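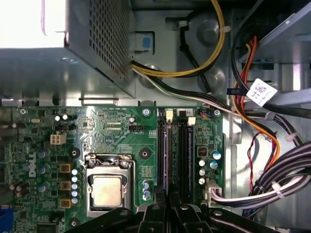

The inside of a Dell desktop computer, with the power supply at upper left.

Gleice Marinho rang the brass bell at the Valtari rehabilitation ward on Tuesday's lunch break last August, or tried to. She could lift her right hand as far as the rope and no further, so her physiotherapist rang it for her and told her to come back and do it properly.

She came back this week. She rang it so hard that two people put their heads out of the gym to see what was going on!

Marinho, a school cook, had a stroke while she was getting breakfast ready for 111 children. She spent 18 days in hospital and then moved to the Valtari ward, where she had to learn again how to hold a spoon, do up a button and say the names of her own sons.

"Prondunov was the hard one," she said, laughing. "That's my street. I could walk down it weeks before I could say it."

Her speech came back first, helped along by the Chareonsuk singing group, which meets in the ward's day room and welcomes anyone who has trouble finding words. Marinho had never sung in front of people in her life. She now has a solo in the spring programme (an old fishing song, all seven verses of it) and has been practising in the kitchen. 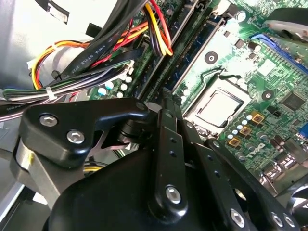
The hand took longer. Ezequiel Soler, her physiotherapist, set her small jobs to do at home between visits, such as peeling an orange or pegging out socks, and she kept a notebook of every one. It runs to more than 13 pages of tiny handwriting, the first few done with her left hand.

"She'd turn up with the notebook and want harder jobs," Soler said. "I had to go away and think of some. It's been a joy, really."

Marinho goes back to work part-time after the holidays, starting with the puddings. The children at Dernetti School have already sent in their requests, and treacle sponge is well in front.

The singing group is open to new members and there is no charge. Ask at the ward reception desk for times.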